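Search this forum
Search
Advanced

Trays at the table: civilized, or a cafeteria with a mortgage?

1,789 views · 18 replies · 50 likes

lidless_pot
We moved to a smaller place in July and I have been fighting with my household about trays ever since. My position is that every meal should land on a tray. Plate, spoon, cup, whatever you need, one trip from the kitchen, one trip back. Their position is that I have turned dinner into a flight with no legroom.

The table is a matte one, a color the store called Irkov and I call "old mushroom." It shows every ring and smear. I would like it to look decent for longer than the six weeks the last one managed. So: trays, yes or no? And if yes, what size, because the ones I have are either made for one cookie or for a roast pig.

Share (4)

brothmonger
No. A table is the tray. It's a very large tray with legs and you already paid for it.

gravelpie
Yes, but only for breakfast. Breakfast is a solo activity conducted in silence and a tray marks your territory. At dinner it's hostile. You can't pass the potatoes across four little borders.

lidless_pot
@gravelpie we don't pass potatoes. We have a stove, and people walk over to it with varying amounts of dignity.

gravelpie
Then you have bigger problems than trays.

Tuesdaze_no_more
We used the Zorcombe ones for years, the big rectangular kind with handles cut in the ends. Good size for a dinner plate plus a glass. The handles collect crumbs in a way I can only describe as ambitious. You tip the tray to wash it and last month's toast comes out.

Get the kind with a plain lip and rounded corners. You can wipe those in one pass, and there's no square corner for the rice to retire to.

brothmonger
So now you are washing the plate AND the tray. This is my whole point. You've invented a second plate.

Tuesdaze_no_more
You wipe the tray. You don't wash it every time. Do you wash your table in the sink?

brothmonger
I wipe my table. Once. With no tray.

Share (11)

halfsheet
I'm with brothmonger on principle and with Tuesdaze in practice. I held out against trays until we had a toddler, and now there are trays everywhere. There's a tray on the couch as I type this. I don't know who put it there and it's sticky.

The size question has a real answer though. Take your most-used plate, set it down, and put your spread hand next to it. Plate plus hand is your tray length. Width is plate plus two fingers on each side. Anything bigger won't fit in the cabinet upright, and then it lives on top of the fridge, and then you don't own it anymore.

lidless_pot
That's the first useful thing anyone has said, thank you. Measured. The roast pig tray is out.

MoreStarch
Can I ask why it has to match? My sister-in-law has a whole system, green tray, green spoon, green everything, and I was all set to make fun of it until I noticed she never loses a spoon. It goes back to the green pile. Meanwhile I own one fork I recognize and a drawer full of strangers.

gravelpie
Matching trays are for people who alphabetize their soup.

halfsheet
I alphabetize my soup.

gravelpie
I know you do.

MoreStarch
Well, I came around. I gave up on the drawer and bought a few things in pale colors, and here's my report after a couple of months of it. The mint tray goes down first, at whatever angle I was standing at, because I refuse to be the kind of person who squares it to the table edge. 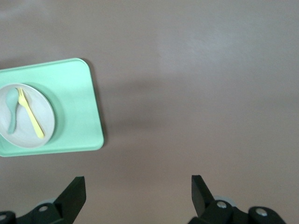
Then the light plate on top, and the spoon rides over on the plate so I carry everything in one go. Teal on off-white on mint sounds like a dentist's waiting room, I'm aware. But I can find the spoon. With my old steel set on a steel-gray plate I was basically eating by touch.

Two complaints. One, if your plate is flat-bottomed and the tray is shiny, it slides on the walk over. Put a damp paper towel under the plate until you sit down. Two, pale trays and tomato sauce are enemies. I had a Fawzy tray before this one and it went pink on the first lasagna and stayed pink. Rinse first, sit down second. Or eat white food.

lidless_pot
I hadn't thought about sauce. We are a sauce household. We might be a dark tray household.

Tuesdaze_no_more
Dark shows flour, salt, and every water spot. You pick which mess you want to look at. Mid-tone is the coward's choice and it's the one I made.

brothmonger
Has anyone considered a placemat? Lies flat, rolls up, no rim.

halfsheet
A placemat is a tray that gave up. It also can't be carried with food on it, and the carrying is the whole job.

brothmonger
I carry the plate. With my hands. I've done it at least 500 times and my table is fine.

Share (7)

MoreStarch
Post a picture of your table.

brothmonger
I will not be doing that.

ladlegate
Long-time reader, first fight. Everybody is skipping storage. Whatever you buy, stand them on edge next to the cutting boards, in a rack if you can stand one more object. I use an Ultell file sorter meant for mail. Flat stacking is a trap: the one you want is at the bottom, always, and you wake up the house getting it.

And don't let anyone stack them with the spoons still on. I live with someone who does this. The pile leans, and at 2 a.m. it stops leaning.

lidless_pot
OK, decision so far: one tray per person, rounded, plain lip, plate plus a hand. Color is going to a vote tonight and I expect to lose. The household has already asked whether there will be a beverage cart.

gravelpie
Will there?

lidless_pot
There are pretzels. I'm not made of stone.

brothmonger
Placemats.

Reply · Share (2)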